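**Ticket 193: Limo klebt / Tischplatte im Aufenthaltsraum klebt immer wieder**

Status: offen (war schon zweimal „erledigt“)
Gemeldet von: Touran Ghaffari
Bearbeitung: Setareh Alipour
Ort: Haus Prilusow, Aufenthaltsraum, der hellgraue Tisch

**Meldung**

Die Tischplatte klebt. Nach dem Abwischen ist sie einen Tag in Ordnung, dann liegen wieder kleine Ringe und Streifen drauf, vor allem in der Mitte, wo meistens die Flaschen landen. Ich habe laut Aushang mit dem Reiniger von Grurer gewischt. Auf dem Etikett steht „rückstandsfrei“. Daran glaube ich inzwischen nicht mehr. Bitte den Tisch tauschen oder einen anderen Reiniger bestellen.

**Antwort S. A.**

Ein neuer Tisch kostet bei Kestdale 400 Euro, den bestelle ich nicht auf Verdacht. Erst mal Rückfragen:

- Wie stark wird der Reiniger verdünnt?
- Mit welchem Tuch wird gewischt?
- Kleben nur die Ringe oder die ganze Fläche?

**Antwort T. G.**

Verdünnt wird nach Gefühl, ein Schuss in den Eimer. Gewischt wird mit dem, was im Korb liegt. Es kleben die Ringe und dazu ein Schleier über die halbe Platte, den man nur im Gegenlicht sieht. Den Hinweis „bitte Flaschen zuschrauben“ können wir uns sparen, die sind zu. Ich habe nachgesehen.

**Versuch 1: Reiniger richtig dosieren**

20 ml auf den Eimer, wie es auf der Packung steht, danach mit klarem Wasser nachwischen. Der Schleier ist weg. Die Ringe waren am nächsten Tag wieder da. Ticket trotzdem geschlossen worden, von wem auch immer. Ich habe es wieder geöffnet. (T. G.)

**Versuch 2: anderes Mittel**

Setareh hat den Orangenreiniger von Rashti mitgebracht, der angeblich „Zucker sofort löst“. Riecht kräftig, schäumt viel, und hinterher musste ich mit Wasser noch einmal drüber. Ob es dann das Mittel war oder das Wasser, kann mir keiner sagen. Ich tippe auf das Wasser. Ergebnis nach zwei Tagen: klebt. (T. G.)

**Versuch 3: Bestandsaufnahme, 2022-02-17**

Bevor wir weiter Flaschenetiketten von Reinigern vorlesen, wollte ich wissen, was auf der Platte überhaupt liegt, wenn niemand aufgeräumt hat. Orangenlimo, auf der Seite, Deckel drauf. Weiter hinten der runde Korb mit dem hellgrünen Handtuch, zusammengeknüllt wie immer und halb über den Rand. Dazu die Schere mit den roten Griffen und die lange dunkelblaue Hülle mit dem Blumen- oder Paisleymuster, nach deren Besitzer ich schon im Juli gefragt habe.
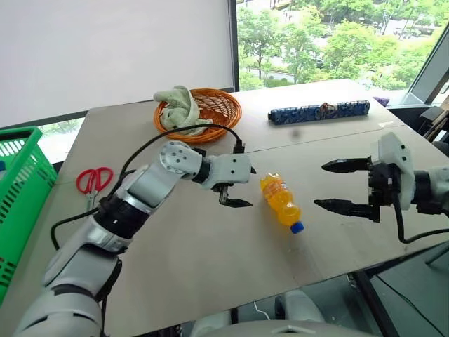 Mein Verdacht geht damit weg vom Tisch und hin zum Handtuch. Wenn jeder mit demselben Tuch die Limo aufwischt und es danach zerknüllt in den Korb stopft, verteilt der Nächste den Zucker nur neu. Dagegen hilft auch kein Reiniger für viel Geld. (S. A.)

**Antwort T. G.**

Klingt plausibel, bewiesen ist es nicht. Eine Flasche kann zugeschraubt sein und trotzdem außen kleben, wenn vorher daraus eingeschenkt wurde. Wenn sie dann liegt, hat man seinen Streifen. Ich bin für einen Test, bei dem wir nur eine Sache auf einmal ändern. Bei Versuch 1 haben wir gleich zwei geändert und wissen jetzt von beiden nichts.

**Testplan**

1. Platte mit warmem Wasser und einem frischen Tuch abwischen, ohne Reiniger. Trocken nachreiben.
2. Das grüne Handtuch in die Wäsche. Bis zum Ende des Tests kein Handtuch in den Korb.
3. Limoflaschen bleiben vorerst auf dem Tisch erlaubt, sonst testen wir wieder zwei Sachen.
4. Nach drei Tagen mit der flachen Hand prüfen, linke Hälfte und rechte Hälfte getrennt, und hier eintragen.
5. Klebt es dann noch: Flaschen außen abspülen und stehend lagern, wieder drei Tage.

**Zwischenstand**

Schritt 1 und 2 gemacht. Das Handtuch ist bei 60 Grad in der Maschine. Im Wäscheplan steht es als Nummer 37, letzter Eintrag ohne Datum, was meine Meinung über den Wäscheplan nicht verbessert. Die Hülle habe ich ins Regal gelegt, die Schere in die Schublade. (T. G.)

Ticket bleibt offen, bis beide Hälften eingetragen sind. Bitte nicht wieder vorher schließen. Die Tischanfrage bei Kestdale ruht so lange. (S. A.)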